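# Rule 10

The sign-off at Prukwood had ten rules, and I had written three of them. Rule 10 was mine. Before any change goes to the floor, the gripper must be shown open and empty on the simulator, and a person must look at it and put their initials on the sheet.

It was not a popular rule. The software already checked the same thing. It read the finger positions and gave you a green line of text. Looking at the screen as well took a couple of minutes, and the night shift at Jeltham had stopped doing it some time before April. They initialled the whole column in one go at the start of the shift. I knew because the pen was the same and the letters leaned the same way all down the page.

I drove over to talk to them about it. The shift lead gave me tea in a mug with no handle and said she would not pretend.

"We do sixty-eight of these a month," she said. "It's always open. It's always empty. I could draw it for you."

"Then draw it," I said.

She took the back of a delivery note and drew two fingers and a block underneath. She drew them quickly and well. Then she held the pen over the paper for a bit.

"What's round it?" I asked.

"Table."

"What else?"

She thought about it. She said that depended on the job. I said that was the part I wanted looked at, and she said in that case the rule ought to say so, because it only talked about the gripper. I got my copy out and read it. She was right. I had written it at Middale after a bad week, with one fault in my head, and I had written it for that fault.

We sat down at her desk and tried to write it again. My first go ran to half a page. She said no one would read half a page at four in the morning. Her first go was "Look properly", and I said the auditor would send it back. A man came in for the key to the stores, read both over her shoulder and said his dad had been on the railway and they used to point at things and say them out loud. He took the key and went.

She wrote that down. Open the view. Say what the gripper is doing. Say what else is on the surface and which side it is on. If you are not sure what a thing is, say that too, and find out before you sign.

"That last bit will slow us down," she said.

"Yes."

"Pruitt won't like it."

"Pruitt can ring me."

She struck out the old column on the sheet with a ruler and wrote the new heading in by hand. There was a change waiting in the queue from the day shift, a small one, so she pulled her chair in and brought it up on the screen. I stood behind her with the mug and kept quiet. She put her finger near the glass without touching it.

"Open," she said. "Nothing in it. Something flat and grey, top left, black edge. Might be a tray. Bottom left, a corner of something pale." She stopped. "I don't know what that is."

She put the pen down, left the box blank and went to look up the job.

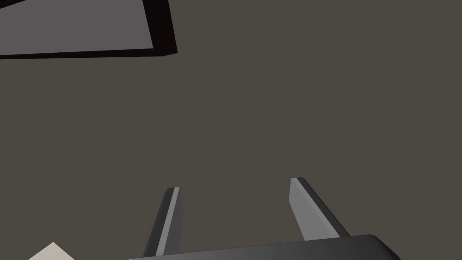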